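Vonwood Merneno Open-Frame Bench Rack

Two-post rack for tabletop use, black rails, rectangular-hole mounting pattern

Part no. MR-579
Series: Merneno
Supplied flat, with hardware

Overview

The Merneno is a two-post open-frame rack intended for test benches, training rooms and small network closets where a full cabinet will not fit. Two perforated vertical rails bolt to a base that rests directly on the work surface. There are no side panels and no door. Equipment can be reached from the front, the rear and both sides, and the cabling can be changed without removing a unit from the rails.

The rails carry rectangular mounting holes along their full length and accept cage nuts or clip nuts. Nuts are not interchangeable between the two retaining styles within a single bracket, so choose one style per device.

Typical loading

Most users place a network switch at the top, where the ports are easy to reach from a seated position, and put deeper or heavier chassis units lower down. Blank panels can be fitted in unused positions. A panel needs four screws, but two in opposite corners will hold it during layout work. 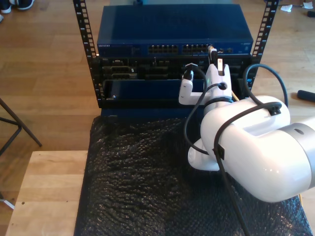
For benches where patching is repeated many times a day, leave clearance in front of the switch for the full length of the plug and boot plus the bend radius of the cable. Latching plugs should be inserted square to the port face. Side load on a port over many cycles wears the contacts and can loosen the jack from its board.

D-sub connectors need more room than RJ45. Allow space for the backshell and for a screwdriver if the thumbscrews are recessed. Adjacent D-sub cables should be dressed to alternate sides.

Specifications

Rail finish: black powder coat
Hole pattern: rectangular, full length of rail
Usable depth with standard base: 244 mm
Depth with extended base: see Lambrakis extension kit
Rated plug cycles, optional patch strip: 1,000
Rated plug cycles, heavy-duty patch strip: 3,000
Ground point: rear of base, M6 stud

Surface protection

The underside of the base is bare metal and will mark a laminate or painted top. Use a mat or other padding under it. The rack must not be loaded on a soft surface until the base has been checked for rocking. If it rocks, use the Brenia clamp set to fix it to the bench edge.

Assembly

Fit both rails to the base finger-tight. Mount one device or blank panel near the top to set the rail spacing, then tighten the base bolts. Load from the bottom up. Connect the ground lead before any powered unit is switched on.

Accessories

Lambrakis depth extension kit
Brenia bench clamp set, pair
Blank panels, 1U and 2U
Cage nuts and screws, bag of 20

Technical contact: Iason Kokkinos, bench products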